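Zwischenbericht an die Förderstelle
Projekt Trandolis: Bausteine und Kisten für die Ausleihe
Stand: 2018-07-31

Bewilligt waren 1.225 Euro, ausgegeben sind sie noch nicht ganz, was weniger an unserer Sparsamkeit liegt als an der Lieferzeit der Deckel. Die Deckel sind im Januar bestellt worden. Wir grüßen sie auf diesem Wege.

Bausteine
Die Firma Coşkun hat 34 Sätze in Rot-Orange und Dunkelgrün geliefert. Im Antrag stand »fröhliche Farben«, über das Grün ließe sich also streiten, wir haben es gelassen. Zwei Längen sind vorgesehen, und an den Kanten gibt es nichts auszusetzen. Davon sind 20 Sätze durchgesehen, der Rest wartet im Regal und stört dort niemanden außer der Projektleitung.

Kisten
Hier ist der Bericht kürzer, als wir gehofft hatten. Das Muster von Handport ist hellgrau, oben offen, mit schrägen Wänden und einer Trennwand, hinter der ein schmales Fach für Anleitung und Kleinkram bleibt. Die Anleitung passt hinein, sofern man sie faltet. Das Format A4 war im Entwurf offenbar nicht vorgesehen. An einer Ecke halten zwei orange Federklemmen die Laschen zusammen. Im Antrag heißt diese Lösung »werkzeuglose Montage«, und gelogen ist das nicht. 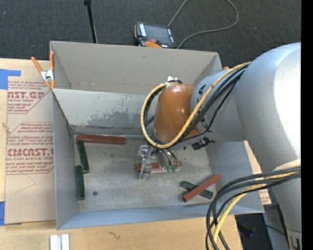 Der helle Boden war eine ästhetische Entscheidung und sieht inzwischen auch so aus. Schlieren und Schrammen hat er reichlich, dazu einen grauen Schmutzrand unten an der Trennwand. Für die Serie haben wir einen dunkleren Ton angefragt. Handport bietet »Anthrazit« und »Anthrazit matt« an, die Farbkarte ist unterwegs.

Offen
Die Außenstelle Villcombe möchte 3 Kisten vorab und hat das bereits zweimal schriftlich mitgeteilt. Sie bekommt sie, sobald die Ecken ohne Klammern auskommen. Die Restmittel bitten wir ins nächste Halbjahr übertragen zu dürfen, Verwendungszweck: Deckel.

Die Projektleitung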